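Projekte > Zostside > Laborbuch > Wahrnehmung und Greifplanung

29. August 2019
Eintrag: Norbert Brabec
Gegengelesen: Laimutė Krūmiņa

0 Kommentare | 4-mal geteilt

1. Gegenstand

Fortsetzung der Arbeiten an der Segmentierung verformbarer und durchsichtiger Objekte. Bearbeitet wurden der Maskenfilter in Latuheru und die Übergabe der Greifkandidaten an den Planer. Der Stand der Regelung bleibt gegenüber dem letzten Eintrag unverändert. Die im Mai beschlossene Trennung von Wahrnehmungs- und Planungsprozess wurde beibehalten; beide laufen als eigene Dienste und tauschen Nachrichten mit Zeitstempel aus.

2. Maskenfilter

Der bisherige Filter verwirft Regionen, deren Farbverteilung innerhalb der Maske stark streut. Für einfarbige Gegenstände ist das zweckmäßig, für bedruckte Textilien nicht. Die Stofftasche zerfällt in der Ausgabe in mehrere Teilmasken, die den Farbflecken des Aufdrucks folgen, während der weiße Grundstoff der Tischfläche zugeschlagen wird. Im Protokoll erscheinen daraufhin bis zu neun Kandidaten für ein einziges Objekt.

Der Filter wurde so geändert, dass benachbarte Regionen vor der Farbprüfung anhand des Höhenprofils zusammengeführt werden. Der Schwellwert ist in der Konfigurationsdatei unter dem Abschnitt »merge« hinterlegt und nicht mehr fest einkompiliert. Mit dem alten Wert 100 wurden Falten an der Auflagekante weiterhin abgetrennt; mit 60 bleibt die Tasche eine zusammenhängende Maske. Ob dieser Wert auch bei flach aufliegenden Textilien trägt, ist noch zu prüfen.

Die Tragegurte bereiten gesonderte Schwierigkeiten. Weißes Gurtband auf weißem Stoff hebt sich nur durch Kante und Schatten ab, und der Kantendetektor liefert dort je nach Belichtung unterbrochene Linienzüge. Ein Gurt als Greifziel wird daher vorerst nur angenommen, wenn beide Längskanten über die geforderte Mindeststrecke gefunden sind.

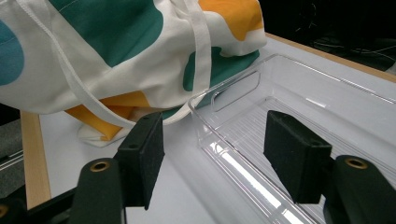 3. Durchsichtige Wanne

Bei der leeren Kunststoffwanne neben der Tasche fehlen in der Tiefenkarte weite Teile der Wände. Der Planer behandelte diese Bereiche bislang als frei. Das ist aus Sicherheitsgründen nicht hinnehmbar und wurde als Fehler der Stufe 1 eingetragen. Als Zwischenlösung werden Bildpunkte ohne gültige Tiefe nun als belegt geführt, sofern sie an eine erkannte Randlinie grenzen. Der helle Reflex entlang der unteren Wandkante darf dabei nicht als eigene Randlinie gewertet werden; die Sättigungsprüfung ist dem Liniensucher entsprechend vorgeschaltet.

Der Griffausschnitt in der Stirnwand eignet sich als Merkmal für die Lageschätzung. Kollegin Krūmiņa schlägt vor, die Schablone aus dem Modul Hanilska zu übernehmen und nur die Eckradien anzupassen. Dem wird zugestimmt.

4. Übergabe an den Planer

Die Kandidatenliste wird auf vier Einträge begrenzt und nach Abstand beider Fingerflächen zur nächsten belegten Zelle sortiert. Zuvor wurde allein der Greifmittelpunkt betrachtet, sodass ein Finger rechnerisch in der Wanne stehen konnte, während der andere vor der Tasche lag. Die Hüllkörper der Finger schließen die Schaumstoffauflagen nun ein.

5. Offene Punkte

- Regressionstest für den Maskenfilter mit den Altdaten aus Lendport (Brabec)
- Schablone für den Griffausschnitt, Übernahme und Anpassung der Radien (Krūmiņa)
- Verhalten bei veralteten Zeitstempeln: derzeit wird die letzte gültige Karte weiterverwendet, eine Obergrenze für deren Alter fehlt
- Schwellwert 60 in die Dokumentation der Konfiguration eintragen

Anmerkung L. K.: Die Belegung ungültiger Tiefenwerte bitte im Viewer in eigener Farbe ausgeben. In der jetzigen Darstellung ist sie von gemessener Belegung nicht zu unterscheiden, was die Fehlersuche im Planer erschwert.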